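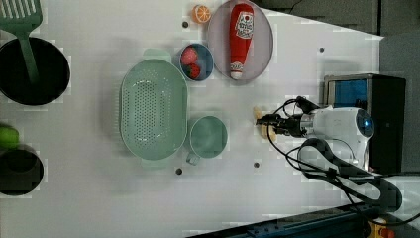
How do you teach a robot to tidy the kitchen things?

Have you ever tried to tell someone how to tie a shoelace, using only words? No pointing, no showing, hands behind your back. Go on, try it on a grown-up. It's awful! You end up saying things like "no, the OTHER loop" and everybody gets cross.

Telling a robot what to do is a bit like that, only worse, because a robot doesn't know what a loop is. So at Cernlow, where I work, we mostly don't tell our robots things. We show them.

My job is showing. I've been doing it since February and I still think it's the best job I've had (I used to work in a shop that sold carpets).

Holding its hand

There are two ways to show a robot arm what to do. The first is the easy one to understand. You take hold of the arm, like you'd take hold of a little brother's hand when he's learning to write his name, and you move it where you want it to go. Over to the cup. Down a bit. Close the fingers. Lift. While you do this the robot remembers how every one of its joints was bent, all the way along. Your arm has joints too - shoulder, elbow, wrist - so bend them now and see how many different ways you can reach your own nose.

Robot arms can be quite stiff and heavy to push, though, and your own big hands keep getting in the way of the things on the table. After a morning of it my shoulders ache.

Driving it from a chair

The second way is remote control. I sit down and hold a smaller arm, which we call the Gillico. When I bend the Gillico, the big arm bends. When I squeeze the handle, the big arm's two fingers squeeze as well. It feels very odd for the first day or so, and then you forget you're doing it. My friend Rüdiger Fröhlich once tried to scratch his ear while he was still holding on, and the big arm swung up in the air as if it wanted to ask a question!

We use kitchen things for a lot of our practice. Pans, bowls, a colander, a plate, a bottle of ketchup, a cup, and little bits of food like strawberries and a slice of orange. They're good for learning because they're all such different shapes. Think about how you'd pick up a strawberry, and then how you'd pick up a frying pan. You wouldn't do it the same way, would you? You've got five fingers on each hand and years of practice. This arm has two fingers and hasn't had any breakfast.

The small yellow bits are my favourites. You have to come down over them nice and slowly, and close the fingers just enough. Too loose and it drops. Too tight and it can ping right out and roll under somebody's desk.

Again, again, again

Once isn't enough. If I only showed the robot one time, it would learn to go to one exact spot, and then if you moved the strawberry over by the width of your thumb it would pinch at nothing. So I do it again with the strawberry somewhere else. Then I turn the cup round. Then I swap the plate and the bowl. For one job last month I did 257 goes, and I had a biscuit after every 20. (Don't work out how many biscuits that is, please.)

After that a computer looks through all my goes and tries to find what's the same about them. Then it's the robot's turn to try on its own, and I sit on my hands. The first time we let it try that job it managed three in a row and then very carefully put a piece of food down next to the bowl. So close! Back I went to the chair.

I make mistakes too. If I wobble, the robot can learn to wobble. If I'm in a hurry, it can learn to rush. We throw the really bad goes away so it doesn't copy them.

Try it at home

You need a friend, a blindfold, a plastic cup and something small and soft, like a sock rolled into a ball. One of you is the robot and wears the blindfold. The robot may only use a thumb and one finger. The other one is the teacher.

First, the teacher uses words only. Get the sock into the cup. Time it.

Next, the teacher gently holds the robot's wrist and guides it, with no talking at all. Time that too.

Now move the cup, swap places and do the whole lot again. My best time with Rüdiger being the robot was 79 seconds, and he's a terrible robot, so I expect you can beat us.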